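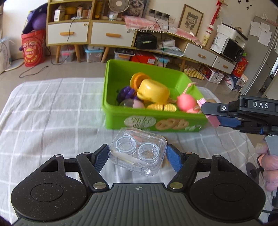
The long way round to a good coat

Nataša Đorđević has made me tea twice before I've managed to ask her anything. It's a Tuesday, the sewing machines at Cullard don't start until 10, and she wants me to try on a jacket first. "You can't talk about a shoulder until you've worn it," she says, holding it open behind me the way my grandfather's tailor used to. So I put it on, and I'm sorry to report that I kept it on for the whole interview.

The jacket is a wool one the colour of wet slate, and it belongs to the label's third women's collection, which goes on show in September. There are 101 pieces, far more than she'd planned. Her business partner, Ilham Fawzy, had begged her to stop at 60.

"I did beg," he calls from the cutting table. "I had a spreadsheet. She drew on the back of it."

The two of them met at Jiseo, a knitwear house where she graded patterns and he looked after the fabric orders, and they shared a desk for seven years before either one mentioned wanting to leave. She remembers it as a very quiet conversation over a very bad sandwich. "I said I was tired of making sleeves for people with no elbows," she tells me, and laughs so hard she has to put her cup down. "You know those sleeves? Beautiful on the hanger, and then you go to pick up a bag of groceries!"

Elbows come up a good deal in our chat. So do pockets, armholes, and the particular misery of a lining that has been cut too short (she'd like a word with whoever lined her winter coat). Everything at Cullard is fitted on people who work in the building or down the street, and they're asked to sit, reach for a shelf and drive home in it.

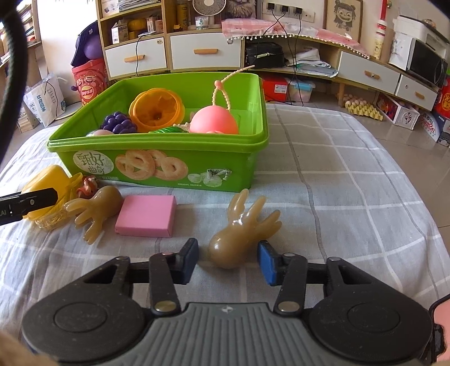

Issue 819

Money is a harder subject, and she goes at it slowly, smoothing the same bit of tissue pattern over and over. A Cullard coat isn't cheap. The wool comes from a small mill in Brondotden that will only run short lengths when it has a gap between bigger customers, so she sometimes waits months for a colour. "I used to ring them every week, and I think I was a bit of a pest," she says. "Now I send a card and I wait, and the grey comes when it comes."

Would she move the work to a bigger factory if the orders grew? She has been asked before, by a buyer who flew in, admired everything and wanted it all at half the price.

"I gave him lunch," she says. "It was a nice lunch. Then Ilham drove him back to the airport and we got on with the hems."

She's happier talking about the James, a belted trench that has been in every collection so far and is named after the street where they rented their first room. This year it has a deeper collar and, at long last, a pocket big enough for a paperback. Ilham thinks the belt should go. Nataša thinks Ilham should go and see about the buttons, which were due yesterday and are apparently sitting in a depot across town.

He does go, in the end, with his scarf half on. She watches from the window until his car pulls out, then turns around and looks hard at my left sleeve. "That's a centimetre too long on you," she says, reaching for her pins. "Stand up straight, please."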